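Posted in December, late, by the guy who runs this thing

OK quick one before bed, which means it'll be long. I've got a 6 a.m. alarm and a bowl of chili going cold next to me so forgive the typing.

Basketball. Finally. Football is over for us and I'm not writing about it, I wrote about it for three straight months and all it got me was a stomach ache. So this is the first hoops post of the winter and it's about the Breltamer Invitational, which if you're not from around here is a four-team high school tournament in a gym that holds 1,804 people. I know the number because it's painted on the wall over the north door, maximum occupancy, in the same orange as the lane. Been staring at it since I was nine years old.

I drove over from Brirkberg after work. Forty minutes if you don't get behind a grain truck. I got behind a grain truck. Missed the first quarter of the early game and walked in with Moriarty already up 11 on Stillo, and the whole Stillo side sitting on their hands, which is not like them. Usually you hear that bunch from the parking lot.

So. Moriarty. I said last winter they'd be good when the sophomores grew up and they grew up. Big guards. Long arms. They play this 1-3-1 that I hate, everybody hates it, you throw one lazy pass over the top and it's a layup the other way. Stillo threw about six lazy passes in a row. Their coach burned two timeouts before I'd even found a seat, and I don't blame him, but then you don't have them later, and later came.

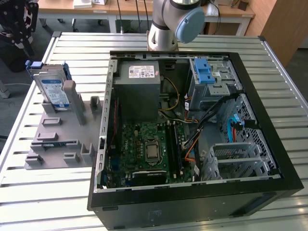
Because they came back. Of course they did. Stillo came out after halftime and just quit trying to dribble through it. Put their center at the foul line with his back to the basket, threw it to him, let him turn around and look. That's all. That's the whole answer to a 1-3-1 at this level and it's been the answer for as long as I've been watching, and yet every year somebody tries to beat it off the bounce. Kid isn't even a big scorer. He's a passer. Corner three, corner three, lob to the weak side, and all of a sudden it's a four point game and the old folks are standing up.

I love that kind of player. Slow feet, good hands, sees everything. There's one in every league and he never makes the all-conference team until he's a senior and even then it's second team. Somebody at the scorer's table should track hockey assists. I'd do it myself but I can't keep score and eat nachos, I've tried.

Anyway the ending. Down one, 33 seconds left, Stillo ball, no timeouts. See above. And you could see they weren't sure if they were holding for the last shot or going right away. Half the team was setting up and half was cutting. Point guard looks over at the bench, bench is yelling something, the gym is so loud it doesn't matter what. He ends up shooting a fadeaway from the elbow with a hand in his face and maybe 15 seconds still to go. Short. Moriarty rebound, foul, two free throws, good night.

Rough way to lose but I liked what I saw out of them more than what I saw out of the winner, if that makes sense. Moriarty has the better athletes by a mile. But they got rattled by one adjustment and never changed out of the zone, not once, they just kept getting picked apart and hoped the clock would save them. It did. It won't in February.

Second game was Brirkberg and the host school and I'm going to try to be fair here seeing as I went to one of them.

We stunk. There, fair.

No really, it was ugly ball on both sides. First quarter was 6 to 4. I counted three airballs from the free throw line and one of those was ours, and the home crowd did the chant until he came back down to our end, and then the poor kid got the ball in the corner and passed it straight to the ref. I've been that kid. It was a junior varsity game in that same building and I can still hear it.

What worries me about us is we have no second ball handler. When our point guard sits, and he has to sit sometime, the offense is one guy standing at half court with his arm up calling a play that nobody runs. We must of had four possessions in the second quarter where we never got a shot off at all. And the fix is sitting on the bench! The little lefty freshman. He played the last few minutes of the half, went right by his man twice, and then I didn't see him again until it was over. I get it, he's small, they'll post him up. Let them. Half the teams on our schedule couldn't throw a post entry pass with a map.

We won, by the way. 38-35. I don't know how. Rebounding I guess. We do rebound, I'll give them that, we've always been a rebounding school, it's the one thing they teach you starting in fourth grade down there. Box out, find a body, don't watch the ball. My old coach used to turn the lights off in the gym and make us box out in the dark. Probably can't do that anymore.

Gym notes, since a few of you always ask:

The popcorn is back to being good. Last year they'd switched to the pre-bagged stuff and it was stale and a dollar more. Now it's the machine again. Whoever made that call, thank you.

The pep band played during live action at least twice and got a look from the ref. Good. More of that.

New bleachers on the visitor side. Plastic seats, bright as can be, very slippery in jeans. I slid into a stranger. We're friends now.

The floor still has the dead spot by the left block and the home team still knows exactly where it is. Watched their forward steer a guy to it on purpose. That's home court advantage. You can't coach that, well, you can, they obviously do.

Parking is a mess, they're working on the lot by the ag building so everybody's jammed into the street. Get there early or plan to walk.

Now the actual tournament final, which I didn't stay up to preview properly, so here's the short version. It's us and Moriarty. They're going to play that zone and we don't have a passing center, we have two rebounders who'd rather hand you their car keys than throw a bounce pass. So what I'd do is put the lefty in, run him along the baseline, and send everybody to the glass. Zones are bad at boxing out. No assigned man, nobody to hit. That's our whole chance. Miss it and go get it. Miss it again. Win 40-37 and make everyone who paid for a ticket mad.
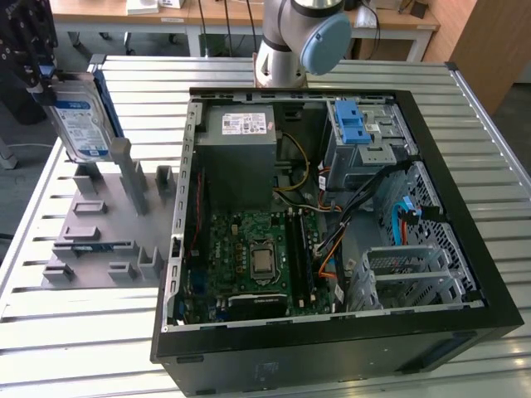

Tower on its side with the panel off, power supply at the top left.

What they'll do instead is try to run with them, and we'll lose by 20, and I'll write another one of these with an even worse attitude.

One more thing and then I'm really going to bed. I've seen people online complaining about the shot clock thing again, that we don't have one. I used to be for it. Now I go back and forth. Yes, the 6 to 4 quarter was hard to look at. But that wasn't stalling, that was just missing. A shot clock would've given us the same quarter with more bad shots in it. The only time all night it would have mattered was the end of the Stillo game and there wasn't enough time left for it to be on anyway. I know I'm in the minority. I know the kids want it. The coaches I've talked to are split, the older ones say no and the younger ones say yes, which, fine, that's every question ever.

I'd take a running clock on blowouts over a shot clock any day. Had to sit through a 60 point game in that gym once, full whistles, every foul called, with the winning side still pressing in the fourth. Left with a headache and no voice. That's the rule I'd go to a meeting about.

Also would it kill them to put the consolation game second? Losing team has to be back at four in the afternoon, half the parents are still at work, and it's always the best game of the weekend because there's no pressure on anyone. Stillo's going to run somebody out of the building in front of forty people and a janitor. I'm going to try to sneak off early for it. Don't tell my boss, he reads this.

Alright. Chili is stone cold. More after the final, if I can stand it.

Last updated: December, 11:52 p.m. (fixed the score of our game, had it backwards, sorry)

Comments

hoopsmom4
The lefty freshman is my nephew so I am biased but PLAY HIM. Also you are right about the popcorn.

zone_hater
You forgot to mention Moriarty missed like nine free throws in the second half. They make half of those and it's never close. Stillo's good but let's not get carried away

oldgym
We did the lights off thing too, different school. Two kids bumped heads and that was the end of it. Enjoyed the post.

brirkfan
38-35 is a beautiful score and I won't hear otherwise. See you at the final, I'll be the one sliding off the new bleachers

zone_hater
ok just saw your bit about the consolation game, agree 100%. been saying it for years. It starts at 4 and I get off at 5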